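Fantasy Maps Need Fewer Kingdoms

Apr 6, 2021

Most homemade fantasy settings have too many countries in them. I have played in a lot of these worlds and built a few, and the problem is the same nearly every time. There is a map with a dozen or more kingdoms, each with a flag, a founding date and a line of kings, and the players never leave the first one.

My own world, Folik, started that way. I wrote 59 pages before the first session. There was a timeline that covered 2000 years. There was an empire in the east with its own calendar. The campaign ran until May of the following year and nobody at the table ever asked about the empire. They spent most of that time in a river town called Juston, arguing with the people who ran the ferry.

Juston had one paragraph in my notes. By the end it had a grain tax, two rival shrines, a bad winter that people still talked about, and a law against lighting fires on the east bank. All of that came out of play. Somebody asked why the east bank was dark at night and I had to answer.

The usual defense of the big map is that it gives a sense of scale. I don't think it does. Scale comes from how long it takes to get somewhere and what it costs. If the salt in Juston comes from Bradberg, and Bradberg is nine days off over a pass that closes with the snow, then players understand that Bradberg is far away. They will also understand why a thief would bother with salt. A label on a map gives them neither of those.

The same goes for history. A battle in the year 1467 means nothing if it only sits on a timeline. It means something if the bridge was burned in that battle and the town has used a ferry ever since, and the ferry family got rich from it. I would keep any date that changed what people eat, who they pay or where they can walk. The rest can go in a drawer.

Ostap Pasichnyk, who ran the game I learned on, disagreed with me about this and still does. His view is that the writer needs to know the whole world even if the players see a corner of it. I can see that for a novel, where one person controls where the story goes. At a table it mostly produces a game master who keeps steering people toward the parts he has already written. I did this myself with the eastern empire. I sent an ambassador to Juston twice, and both times the players sold him something and went back to the ferry.
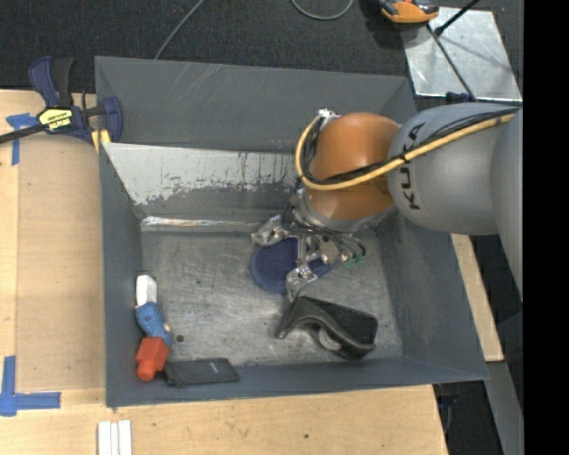

KUKA arm with a metal gripper, reaching into a gray bin.

The best setting I have played in since is Woldemariam, a walled city with 3000 people and farmland outside the walls. The map stops at the last farm. Past that there are only roads, with a name on each one and a note on what comes in by it. Copper comes by one, pilgrims by another. It was enough for a long campaign, and when we finally followed the copper road, the game master took a week off and wrote what was at the end of it.

That is how I would start now. Pick one town and decide what it can't make for itself. Give it one old quarrel and one rule that strangers find odd. Draw the roads out and leave the ends blank until someone walks down them.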